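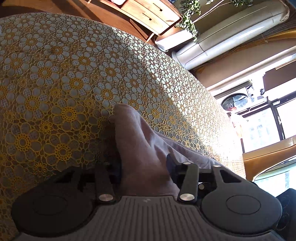

Folding on top of an openwork cover — snagging and creasing
Household Textiles > Care and Storage

hosier_37
I have a crocheted-type cover with a raised flower pattern and I use that surface for folding towels. Two problems. The pile picks up the pattern if a towel is left lying on it, and now and then a loop of the cover catches when I drag the towel straight. Do people put something underneath, or fold elsewhere?

Shih-chieh Yau
Don't drag. Lift the towel at a fold, move it, lower it. Nearly all the pulled loops I have mended came from sideways movement with a zip, a ring or a rough hem.

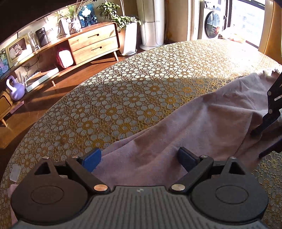

Pink pile fabric in loose folds, lace cover underneath.

From that state I find one edge, shake once and lay it down lengthwise. Smoothing by hand comes after, working from the middle outwards.

Levus
Disagree about shaking. It throws lint into the mesh, and lint in mesh is slow to get out. I lay a plain cotton sheet over the cover first and fold on that.

Shih-chieh Yau
The sheet slides on a raised pattern. I tried it in March and went back to the bare cover within a week.

Ngan-ling Kwan
A sheet 29 cm wider than the towel on each side does not slide if you tuck it in. On the creasing question: fold in half lengthwise first, then across. The long fold is the one that has to be straight.
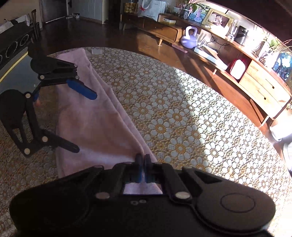 Lengthwise fold, crease on the right.

The doubled side always stands a little higher. Press it flat with the forearm before the cross fold, otherwise the finished stack leans.

hosier_37
Thirds or halves for the cross fold? My shelf is 37 cm deep.

Ngan-ling Kwan
Thirds, if the towel is over a metre long. Measure one folded before you do the rest.

Levus
Thirds leave a thick spine. Halves and halves again, and accept the overhang.

Ngan-ling Kwan
The spine goes to the back of the shelf. An overhang catches on the door.
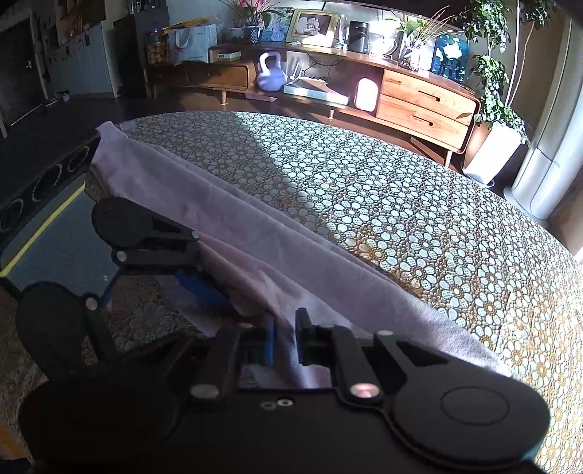
Re: Folding on top of an openwork cover — sunlight

Pan53
Separate point. If the cover is in direct sun for part of the day, turn it end for end when you wash it. Mine faded in a band where the window light falls.

Shih-chieh Yau
Agreed on that. The same goes for coloured towels left out on it.

hosier_37
Will try the tucked sheet first, then thirds.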